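Minutes of the programming meeting, January

The meeting opened at 7.30 pm. Apologies had been received from two members. The minutes of the previous meeting were agreed, with one correction: the running time of the Flamen print should read 187 minutes.

1. Attendance
The autumn season drew an average of 67 per screening. The double bill fell to 30 after the interval, and it was agreed that double bills should not be shown on weeknights.

2. Spring season
The proposal for four evenings of restored crime films was accepted. Members differed on the opening title. Some preferred the Gurkier transfer for its picture quality – the older disc is noticeably soft in the night scenes – while others felt that the English subtitles on it were poor. The Secretary will ask the distributor whether a corrected subtitle file can be supplied. The decision was held over.
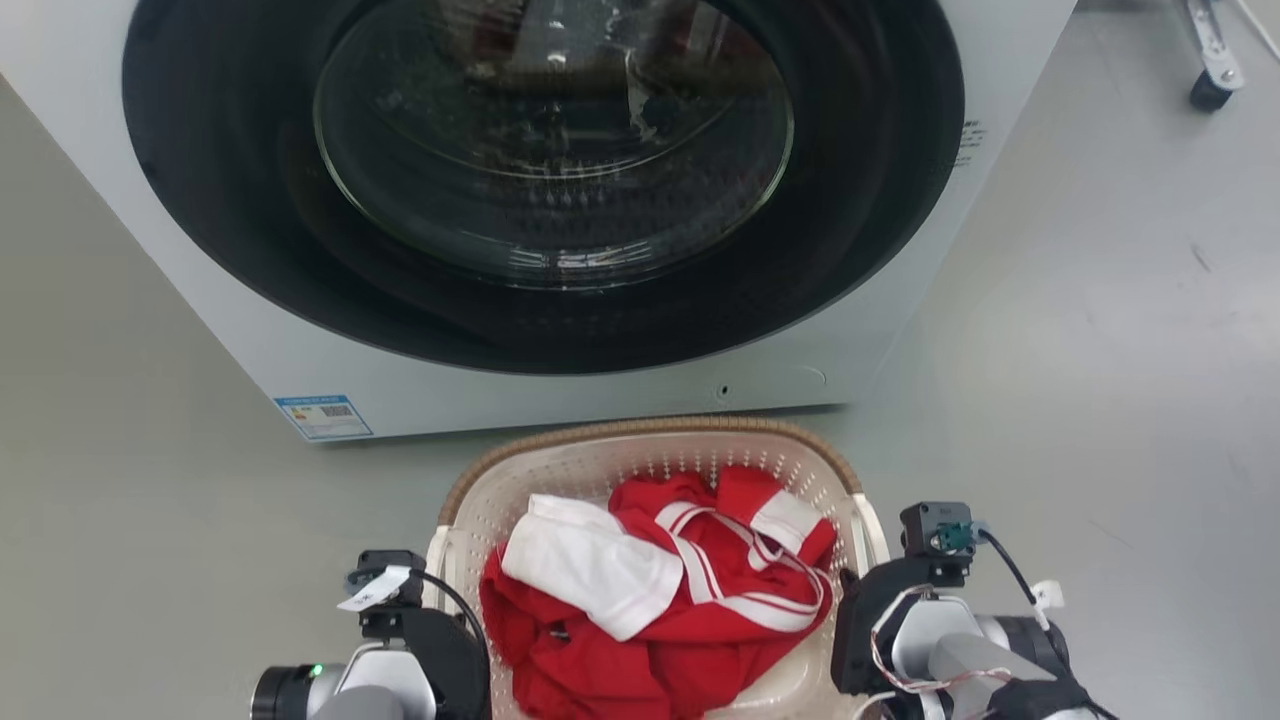
Gomidden Film Society – Programming Group

3. Agyeman Hall
The hall has confirmed our bookings up to Easter. The hire charge rises by £50 per evening. Members noted that the left speaker had failed during the November screening and asked that it be tested before the season begins.

4. Programme notes
Notes are to be kept to one side of A4 and must not give away endings. A complaint on this point was read out and a reply approved.

5. Any other business
A request to show short films by local students before the main feature was supported in principle. Length and certification to be discussed at the next meeting.

The meeting closed at 9.10 pm.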